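Estação de demonstração bimanual Otell
Garras de mão em par, mesa, estrutura e cortinas. Venda e aluguel.

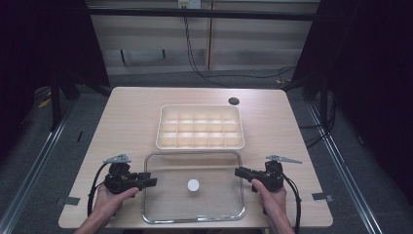
Quem chega a esta página costuma ter um orçamento aprovado para "o robô" e uma linha vazia para todo o resto. O resto é conosco. A Otell é a estação onde uma pessoa faz a tarefa com duas garras de mão enquanto o sistema registra o movimento, antes que alguém assine a compra de dois braços que vão passar o primeiro semestre embalados.

O que vem no conjunto
Par de garras de mão Jetitz, pretas, com placa de marcação cinza no topo
Cabos para as duas garras (sim, com fio; bateria é ótima até a hora em que acaba)
Mesa de madeira clara com passagem para cabos
Estrutura metálica com travessa superior
Duas cortinas pretas laterais
Licença do programa de gravação Mugo, uma estação

O que não vem no conjunto
Carpete, tomada, operador e paciência. A tomada merece um parágrafo. Metade dos nossos chamados de instalação em agosto foi sobre tomada: longe demais, do lado errado ou já prometida à cafeteira. Meça antes. Depois peça para outra pessoa medir.

Tarefas de bancada
A estação foi pensada para peças pequenas: discos, tampas, conectores, coisas que rolam para baixo do armário. O kit de triagem, vendido à parte, traz uma bandeja organizadora branco-creme com 15 compartimentos e uma bandeja transparente retangular com aro metálico prateado. O disco branco entra na conta como consumível. Compre mais de um. Já tivemos cliente parado uma tarde inteira por causa de um disco que custa menos que o frete dele.

Marque a posição das coisas na mesa com fita escura. Não vendemos a fita e nem tentamos, embora o departamento comercial tenha feito uma apresentação a respeito.

Comprar ou alugar
O aluguel mínimo é de 9 semanas. Se o seu plano é gravar uma única tarefa e decidir depois, alugue. Se o plano tem a palavra "roteiro" no título e mais de três abas na planilha, compre, porque a estação vai ficar aí de qualquer jeito.

Reserve verba separada para:
Horas de operador, que quase sempre passam do valor do equipamento
Armazenamento dos registros
Um segundo par de ponteiras para as garras
A reunião em que alguém pergunta se não dava para fazer tudo em simulação

Espaço e montagem
A estrutura chega desmontada. Duas pessoas montam em uma manhã, ou uma pessoa em um dia e com outro vocabulário. Deixe passagem livre atrás da mesa, onde os cabos vão acabar se juntando por mais que o projeto diga o contrário. As cortinas podem ser encomendadas em outra cor. Até hoje ninguém encomendou.

Prazo de entrega: 59 dias após a confirmação do pedido. Não são 60 porque o contrato da transportadora Willine diz 59, e eles levam isso a sério.

Código do conjunto: OT-1934
Kit de triagem: OT-1934-T
Garantia: 15 meses para as garras e os cabos. Cabos esmagados pelo pé da mesa ficam de fora, e sabemos reconhecer a marca.

Orçamentos e dúvidas de planejamento: fale com Ibrahim Olaniyan, no comercial. Mande a planta da sala junto com o pedido, com as tomadas desenhadas onde elas estão de verdade.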